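Clernex hand-held gripper - pre-session safety check
Site: Wedanow, home set 4
Date: July 18, 2023

1. Finger pads seated on both fingertips. OK.
2. Pivot screws tight, no play in the linkage. OK. Left side was retightened before episode 200.
3. Fingers clear of the jaws when closing. OK. Remind new operators.
4. Walking path clear of shoes, cartons and bottle packs. FAIL - move them before the next block.

Grasp check on small packaged food, box-packing task:
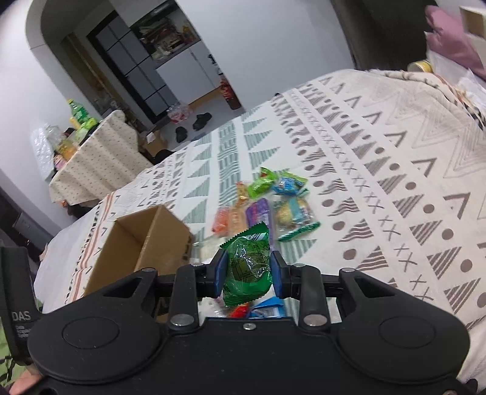
Green snack packet held between the blue finger pads, open cardboard box to the left.

5. Packets intact after handling. OK. Throw out any that split - crumbs get into the linkage.
6. Cloth lies flat under the items. Comment: smooth it between episodes.
7. Recording stopped before anyone reaches into the box. OK.

Episodes kept for training: 357. Item 4 is still open. Send the fix to the Doucette desk before recording starts again.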